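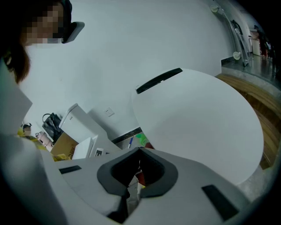
Why would a robot reach the right spot and still close its fingers too late?

Usually the clocks disagree. If the finger width was logged a little behind the hand position, the software learns to close a little behind, every time.

Lag

Six in the morning and Ziva was missing cups again.

Not by much. Arm comes down, fingers go round the cup, arm starts up, fingers close on air where the cup used to be. Or on the rim, if lucky. Rim meant the cup tipped and rolled off the table and I had to go get it from under the desk.

Demo was at two. Travomine was sending people from the Farahani Street office, the ones who sign things, and they wanted to see a cup go on a shelf. One cup. One shelf. In May it worked. I had video from May. I'd watched the video so often I hated the cup.

What changed since May. Wrote that on the back of a receipt. New controller, Grareck 11. New training data. New me, sort of, less sleep.

Rolled back the controller first, obviously. Everyone blames the controller. Grareck 10 went on, calibration ran, arm homed itself with that little cough it does. Tried again. Down, around, up, air. Same miss. Same height off the table, even. So consistent you could of set a watch by it.

Which should have told me. Didn't. Spent an hour on gains.

Seven fifteen. Coffee from the machine, bad. My phone going: are we good for two. Typed yes. Deleted it. Typed looking good. Sent that, worse.

Opened the planner logs. The planner was fine, the planner was a little saint. Goal pose, path, arrival, all where they should be. Perception too. Cup found, cup tracked, a tidy green circle sitting on it the whole way down. So the robot knew where the cup was, knew how to get there, got there, and then sort of forgot why it had come. I know the feeling.

The close command was late. That was all of it. The policy just asked for it late. Software did exactly what it was told and what it was told was wrong.

So who told it?

We did. 281 recordings, people walking around with the hand grippers, picking things up and putting them down. I did a bunch myself. You get into a rhythm. Reach, squeeze, lift, set down, reach. I'd been proud of those. Smooth, no dithering.

Pulled one up. Plotted hand height on top, finger width underneath. And there it was, plain as anything, my own hand going up off the table while the fingers were still wide open. A cup rising through the air with nothing holding it. In the plot anyway. In the video the fingers were shut tight.

Said a word. Nobody in to hear it.

Another recording. Same. Another, from somebody else's shift, same. Wrote a quick script, ugly, variable names like a and aa, slid the one curve along the other till they lined up and printed the number. 74 milliseconds. Next file, 74. Next, 74. Watched it scroll down the screen and felt sick and also kind of great.

Then found the commit. Took two minutes once I knew to look. A smoothing filter on the finger width, added to make the plots prettier for a slide. Averages the last few samples, and hands you the answer stamped with the newest time. So the answer is always old. Message on the commit said small cleanup.

Commit was mine.

Sat there a bit. Thought about the person on the other shift, who'd spent a week on the camera driver because I'd said, in front of everyone, that it smelled like the camera driver. Ate half a granola bar. Thought about not mentioning it, for the length of the granola bar.

OK. Eight forty. Fix the converter, drop the filter, rebuild all of it from raw. We keep raw. That was an argument I'd lost, I'd wanted to delete raw to save disk. So thanks to whoever won.

Rebuild, fine. Training, not fine. Full run was overnight and I had until two. Did a short one off the old weights, 67 checkpoints on the shelf to pick from, took the newest, crossed fingers. Nine twenty it started. Loss went down. Loss always goes down, loss was going down all through this mess too, loss doesn't know what a cup is.

Meanwhile wrote a test. The test I should've written in the spring. Line up the curves, if they're off by more than a few milliseconds, fail, loudly, in red. Ran it on the old data and got the longest wall of red I've ever seen. Ran it on the new. Green. Checked the test wasn't just printing green. It wasn't.

Typed out the message to the team. The date at the top, July 11, 2025, because I wanted it findable. What broke, when, which commit, whose. Left the whose in. Took it out. Put it back, sent it before I could do anything else to it. Then a second one just to the other shift: it wasn't the camera driver, sorry about your week.

Reply came at ten past eleven. A thumbs up. Then, a minute after: so can I put my driver changes back in

Told them please wait till after two.

Training finished at noon and change. Loaded it. Stood the cup on its bit of tape. Hand on the stop button, like that would help.

Down. Around. And then this little pause I hadn't seen in weeks, fingers coming in before the arm thought about leaving. Cup lifted. Stayed lifted. Over to the shelf, down, open, back off.

Ran it again. Again. Fourth time it clipped the shelf edge and set the cup down crooked, half over. Stayed put though.

Different bug. Shelf height, probably, somebody had moved teh shelf. I got the tape measure out and looked at the clock, and my phone was going again, they were early, they were downstairs.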